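Two-armed laundry build - where I've got to

Skundero
Posted 2026-07-27

Right, update time! The Zodholm (yes, the name stuck) now has both arms on the post and I've moved on to the bit I've been looking forward to since February, which is emptying the basket into the machine. All my early tests were with tea towels on a bench. Proper clothes at floor level are a different game and so much more fun.

The order I'm working through at the moment:

1. Right arm goes down into the basket and takes hold of one garment. Black on white for now, as my colour picking is still very basic. Left arm stays down and out of the way with the fingers a bit open.

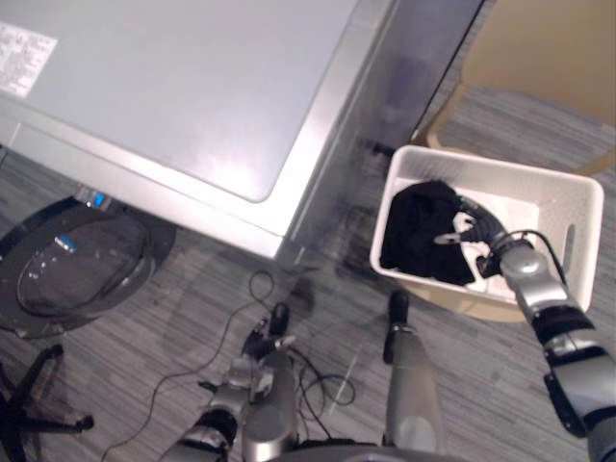 2. Right arm lifts, pauses, and the left takes the other end if there's a lot hanging down. This is the step I keep rewriting.

3. Both swing over to the open door and feed it in. Only tried with the arms moved by hand so far.

Out of 59 tries at step 1 I've had 11 where it came up with nothing, nearly all of them with the cloth lying flat. Crumpled is easy - there's always a fold to pinch.

Cloutier
Lovely stuff. I'd sort those cables before anything else though. You've got loops on the carpet right by the left gripper and one hanging over the basket rim. Mine caught on a chair leg and pulled a connector clean out.

Skasier
Disagree, leave the cables until the arm positions are settled. I tied mine up neatly, moved the shoulder 146 mm and had to cut every single tie off again. What I'd change is the basket. Put it on a box and you won't need to reach so low.

Skundero
A box feels like cheating! I want it working with the basket on the floor like in a normal house. Fair point on the cable over the rim, I'll run that one along the forearm tonight.

Cloutier
Velcro straps, then. No cutting. I'm not letting this go :)

Fung-ping Su
For the flat cloth problem, try pushing the fingers down and dragging a little before you close them. It bunches the fabric up. Cost me 2 sets of finger pads but the misses dropped a lot.

Skundero
Ooh, hadn't thought of dragging. What were your pads made of?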